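Chapter 4
Setting a Place

By the end of this chapter you should be able to
lay a simple place setting for one person
name the parts of a plate and say what each is for
choose a surface of the right size and clear it before you start

Words to know: rim, well, tines, place setting, cover

At the Clesico canteen in Misville, lunch begins at 11:30 and roughly 200 people sit down to eat before the doors close. Waltraud Dreßler runs the dining room. On Monday mornings she trains new staff, and she starts them with one plate, one knife and one fork. Glasses, napkins and spoons come later in the week.

A place setting, also called a cover, is everything one person needs for a meal. It takes up a space on the table 70 centimeters wide in the Clesico dining room. Smaller rooms use less. On a round table the space narrows toward the middle, so serving dishes and fruit need to be planned for along with the plates.

The plate goes down first. Hold it by the rim, the flat band that runs around the outside, and keep your thumb out of the well, where the food goes. The fork is placed to the left of the plate with its tines pointing away from the diner. The knife is placed to the right with its blade turned in. Both handles should end level with the bottom of the plate.

Look at Figure 4.1 before you read Section 4.1. The pieces are on the table but the cover has not been laid. Decide which ones you would move, and where you would put the apple.

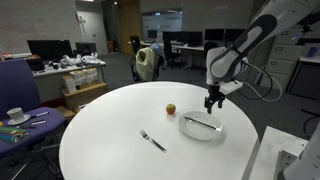
Figure 4.1 A plate, knife, fork and apple on a round white table. The knife is lying across the plate.

Before you begin
1. Sketch a finished cover for one diner, using the plate, knife and fork in Figure 4.1.
2. Measure the table you use most at home. How many covers 70 centimeters wide would fit along one side?

4.1 Clearing and Wiping the Table

Take everything off the table before you wipe it, including items you plan to put back. Work from the far side toward yourself and dry the top with a second cloth.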